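台面高度不该是一个常数

住宅厨房的台面高度，在大多数交付图纸上只是一个数字，由橱柜厂的标准柜体加地脚加板厚相加得出。设计说明里通常不写这个数字的来源，验收时也只核对误差，不核对适用性。本文的主张很简单：台面高度应当作为一个按作业和使用者取值的参数来处理，至少在同一套厨房里允许出现两个取值，并且这一要求应写进设计任务书，由甲方签字确认。

先说统一高度是怎么来的。整体橱柜的经济性建立在板材开料的规格化上，柜体侧板高度一旦固定，开料损耗、包装尺寸、五金孔位都随之固定。嵌入式洗碗机和烤箱又规定了柜下净高的下限，台面因此很难往下走。往上走的阻力来自吊柜：台面抬高，吊柜下沿也得跟着抬，最上一层隔板便超出多数人的取物范围。几条约束夹在一起，厂家给出一个折中值，设计师照抄，施工队照装。这个过程中没有一个环节以使用者的肘高为输入。

肘高恰恰是站姿作业里最有解释力的尺寸。切配需要向下施力，台面宜低于肘部一段距离；揉面、擀皮需要借助体重，还要更低；摆盘、称量、裱花属于精细操作，手部需要支撑，反而应当接近肘部。水槽的情况最特殊，手的实际工作面是槽底附近，台面与槽底之间的落差必须计入。把这四类作业放在同一个标高上，必然有一类以上处于不利位置。通常牺牲的是水槽，表现为弯腰；其次是灶台，锅具自身有高度，炒锅沿口常常高过使用者的肘部，表现为耸肩。

去年我参与了Flillunham小区一批旧厨房的改造复核，共14套。原橱柜由同一家供应商提供，台面标高完全一致，而住户的身高差异很大。复核方法是在现有台面上做一组固定动作，记录前臂与水平面的夹角和躯干前倾角，再用垫板模拟抬高。结果里有11套的水槽位需要抬高才能使躯干前倾回到可接受范围，其中只有2套的住户在访谈时主动提到水槽太低。其余住户把腰部不适归因于年龄、床垫或者办公椅。这组样本不大，不足以推导任何通用数值，但足以说明一件事：满意度调查无法替代测量。住户对台面高度的感知迟钝，他们会用姿势去补偿尺寸，补偿久了便视为正常。

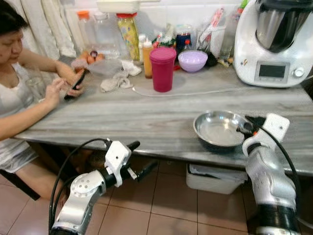

坐姿使用台面时，还能沿用站姿的高度吗？

坐姿要另行取值，控制尺寸换成座面高、大腿上方净空和坐姿肘高；若台面只能维持站姿高度，就应配较高的座椅和搁脚，并在台面下留出容膝空间。

容膝空间是常规图纸里最容易丢失的一项。地柜沿墙满铺，柜门直抵踢脚，人坐下只能侧身，躯干扭转，一侧肘部悬空。择菜、剥豆、看菜谱、等水开，都是耗时长而强度低的活动，占厨房停留时间的比重并不小，却不在任何一张功能分区图上。只要抽掉一节地柜，这一段台面便可以坐着用。损失的储藏容积有限，而且位于最难取物的下层深处。

对分段标高的反对意见主要有三条，值得逐一回应。

其一是清洁。高低台面之间出现一个立面转折，缝隙积垢，擦拭时水会沿立面下流。这个问题真实存在，解决方法也很成熟：转折处用同材上翻，阴角做圆弧，高段前沿留滴水槽。Manríquez出过一套节点图，把转折放在水槽柜与切配区之间，接缝避开龙头溅水范围，可以直接参照。做不到这种精度的施工队，连普通挡水条也未必打得好，因此这条理由针对的是工艺水平，与方案本身关系不大。

其二是成本。分段意味着多一块板、多两条封边、多一次现场复尺。在我经手的报价里，最大的一笔增量来自非标柜体的开料费，板材本身反而次要。如果改用可调地脚加不同高度的踢脚板，柜体仍用标准件，增量可以压到很低。Platus的可调地脚行程偏短，适合微调；Larnura的行程较长，但外露部分需要更高的踢脚板来遮挡，比例上要提前与立面一起考虑。两者都不能代替前期测量。

其三是转手。房屋易主后，按前任住户取值的台面可能不适合下一任。这条意见在逻辑上最有力，但它默认统一高度适合下一任，而这个前提没有依据。一个按中等身高取值的标高，对身高偏离较大的人同样不合适，只是没有人需要为此负责。可调地脚在这里又显出价值：台面与墙面之间的收口若用可拆压条，二次调整可以在一天内完成，不必动管线。硬质密封胶直接把台面与墙砖粘死的做法应当停用。

还有一种折中值得谨慎对待，即电动升降台面。它在理论上覆盖全部取值，实际使用中却受制于给排水软管的弯曲半径、燃气硬接的限制和升降机构的侧向刚度。切剁时台面轻微晃动，使用者会下意识减小动作幅度，效率下降。对有轮椅使用者的家庭，升降台面有明确的必要性；对一般家庭，两段固定标高加一段坐姿台面已经能覆盖绝大部分作业，故障点也少得多。

落实到任务书，我建议增加以下几项：主要使用者的站姿肘高与坐姿肘高，实测，穿家中常穿的鞋；各作业段的目标标高，分列切配、水槽、灶台；坐姿段的位置与容膝净宽、净深；水槽净深，与台面标高同列一行，不得分开确定。最后一项尤其要紧。深槽近年很流行，选型往往在台面高度定完以后才进行，槽底因此又下沉一截，前面所有的计算都作废。

测量本身不费事。一把卷尺，一块可以叠放的垫板，一块常用的砧板，十几分钟即可得到一户的全部数据。砧板厚度要计入，常被忽略；有的家庭用整木砧板，厚度足以抵消一整级地脚调节。如果两位使用者身高悬殊，切配段以使用时间较长者为准，另一位用加厚砧板或防滑踏垫修正。修正只能往一个方向做：台面偏低可以垫高，偏高则只能垫人，而在湿滑地面上垫人不安全。因此取值有疑问时，切配段宁低勿高，水槽段宁高勿低。

规范层面，我不主张给出一张更细的推荐表。推荐表一旦发布，很快会被当成新的常数抄进图纸，测量环节照样缺失。更合适的做法是规定程序：必须有实测记录，必须有分段标高，允许两段取值相同，但需在图中注明理由。设计师可以选择统一高度，只是要写下来为什么。

相关文章
· 水槽净深与躯干前倾：一个被拆开的尺寸
· 吊柜下沿标高的三种取法
· 可调地脚安装的16个常见错误
· 旧厨房改造中的容膝空间
· 踢脚板高度与立面比例

最后更新：12月

联系编辑部 | 版权所有，转载请注明出处 | 返回顶部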